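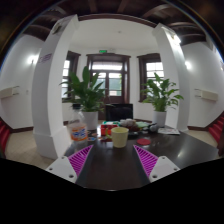 How often do the pads on the Balden need changing?

Every 60 hours of use, or sooner if the ribs have gone smooth. Hours spent in the case don't count, though a pad left squashed in the case will age as if they did.

4. Pads, fingers and first grip

Section 4 covers fitting a new pair of pads, squaring up the fingers and checking that the Balden hand gripper will hold something you don't mind dropping. If you have the older Iritz handle, start with section 9, which is longer and has more swearing in the margins of our copy.

You will need:
Pad set 2102 (left and right, bagged together)
The small screwdriver from the lid of the case
A lint-free cloth
An empty or nearly empty plastic bottle
A table you can walk round

4.1 Fitting the pads

1. Switch off the handle and take out the battery. Off by itself will not do. The trigger has opinions.

2. Open the fingers by hand as far as they go. The gap at the tips should be 70 mm. If it's less, something is caught in the slide, usually a crumb.

3. Slacken the screws at the base of the left finger until the pad lifts. Leave them in their holes. They are small, dark and exactly the colour of every floor we have ever dropped them on.

4. Peel off the old pad from the tip downwards and wipe the finger with a dry cloth.

5. Press on the new pad with the ribs facing inwards. The left and right pads are mirror images, and the wrong one will go on with very little protest.

6. Tighten the screws until they stop, and then stop yourself.

7. Do the same on the right.

Caution: don't use spirit, glue or kitchen spray on the pads. The ribs swell, and the gripper will then hold on to things long after you have asked it to let go.

Note: pads bought before October 2024 came in set 664. They fit, but wear faster on the inner edge. Use them up on jobs you don't like.

4.2 Squaring the fingers

Hold the handle level over a table and close the fingers slowly on nothing. Both should reach the middle together. If one arrives first, turn the trim wheel towards the late finger, one click at a time, and try again. Three clicks is plenty. Past five you're compensating for a bent finger and should order a new one.

Next, put the bottle on the table and bring the gripper down with a finger on each side. Close it until both pads touch, and look at where they meet the plastic. You want both pressing at the same height.
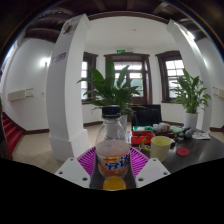 Giang Đàm adds that the bottle should have its cap on for this, screwed down hard, as an uncapped one gives way at the shoulder and makes a perfectly good pair of fingers look crooked. She spent most of a January on that discovery and would like it to be of use to someone.

If the pads meet the bottle at different heights, check the left pad again before you touch anything else. In our workshop the fault is nearly always a pad seated a rib too low, and nearly always fitted by Reece Bainbridge, who has agreed to this sentence.

4.3 The tilt check

8. With the bottle held, lift it clear of the table. A hand's width is enough.

9. Tip your wrist slowly to the left, then to the right. Keep the trigger where it is. Most people squeeze harder as they tilt, and so end up testing their own nerves.

10. Watch the label against the edge of the pad. A little creep is allowed. If the label slides steadily, lower the bottle and go back to step 5. 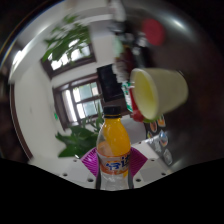

Figure 3. Tilt check with a labelled bottle, both pads in contact.

11. Put the bottle down and release. The fingers should open without sticking. New pads may be slightly tacky on the first few releases; wipe them with the dry cloth and repeat.

Caution: do the tilt check away from laptops, paperwork and anyone else's lunch.

4.4 If it still slips

Pads new, bottle slips on one side only: screws on that side are loose. Repeat step 6.

Pads new, bottle slips on both sides: fingerprints. Wipe the bottle too.

Fingers close unevenly after trimming: see 5.2, Slide and carriage.

Fingers don't close at all: refit the battery you took out in step 1.

Write the date of the pad change on the card in the lid. Spare cards are kept with the Lestine chargers, bottom drawer, under the Çınar manual.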